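Ticket 1180: Episodes rejected at check-in, sync rule unclear
Opened by: Adel El Fassi
Site: Gristton
Status: Open, waiting on docs
Opened: November 5, 2019

Adel El Fassi wrote:
Hi all, so I got the check-in report back from Rodovitz this morning and 347 episodes are flagged "start gesture missing." I'm pretty sure we did the start gesture! We close the jaw fully, open it fully, then go. That's what the laminated sheet by the door says, and it's what I've been teaching people since September. Did the rule change and I missed it?

Laimutė Dambrauskienė wrote:
Hey Adel, yes and no. The sheet says close and open once. The handbook (section 4, the one Darius rewrote) says 2 full cycles, with the operator looking at the jaw the whole time so the head view and the gripper view both catch it. The checker follows the handbook. Can you look at one of the flagged ones and tell me how many cycles you see?

Adel El Fassi wrote:
Looked at a bunch. One cycle, every time. So we were doing exactly what the sheet says, argh. Two questions then. Can the old ones be saved, or do we redo them? And does the looking-down part count from the first close, or only once the jaw is open again? People here tend to glance up at the task card in between (I do it too, I'll admit).

Valdis Stankevičius wrote:
Jumping in since I wrote the checker. It wants eyes on the jaw from first close to last open, no glancing up. Read the card before you press record. For the old ones I can loosen the check to one cycle for your site, but I'd want somebody to go through 20 of them by hand first and make sure the two streams line up.

Adel El Fassi wrote:
Great, I'll take the 20. I also tried the new version just now, standing clear of the desk like the handbook wants, headset cable back over the shoulder and clipped so it doesn't swing in front of anything.
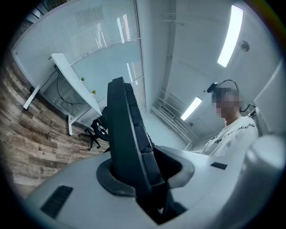 Two cycles feels slow the first few times, but you get used to it, and I'd much rather spend the extra seconds than redo a whole week! Could we please make one of the two documents the official one, though? My vote is the handbook, and the sheet just says "see section 4" in big letters. I've taken ours off the wall for now.

Laimutė Dambrauskienė wrote:
Agreed on the handbook. Darius is out until Thursday, so I'll ask him to fix the sheet then. Leaving this open until the new one is printed and Adel's hand check is in.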